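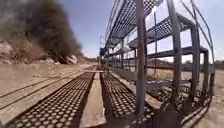

Week four is where we stop talking about models and go out to get some data, so leave the laptop shut for a bit. The question for today is what counts as one example. I used to say "one drive, start to finish" and I've changed my mind, mostly after the first batch from the Kistau site, where we logged 56 drives and could train on hardly any of them! A learner picks up whatever stays the same in your data, whether you meant it to or not. If every run heads straight up the pale plank with the perforated mesh on either side, it'll happily decide that "bright stripe in the middle" means "go", and then you put it on bare dirt and it sulks.

What I want from each pair by the end of October:

15 clean runs, driven by hand, no pauses longer than a breath
13 recovery runs - start crooked, then steer back to the line
A short note for each run (time of day, who drove, anything odd)

Please don't skip the recovery runs. They're dull to drive and they feel like mistakes, but a policy that has only ever seen good driving has no idea what to do once it drifts, and it will drift. Start some a little off centre and some a lot. Swap drivers halfway, too, as we all have habits with the sticks.

About light. Strong sun puts hard shadows under anything with a deck on it, and they move while you're having lunch. Last year's Limia set was all collected before noon and the score dropped to 53 per cent on the afternoon test. So spread your runs out - a few early, a few late, and a grey day if we get one.

Label as you go, using the Oakley sheet, and upload to the Rorerik folder the same evening. Keep the bad runs as well. Mark them "bad" and say why, and we'll go through a handful together next week.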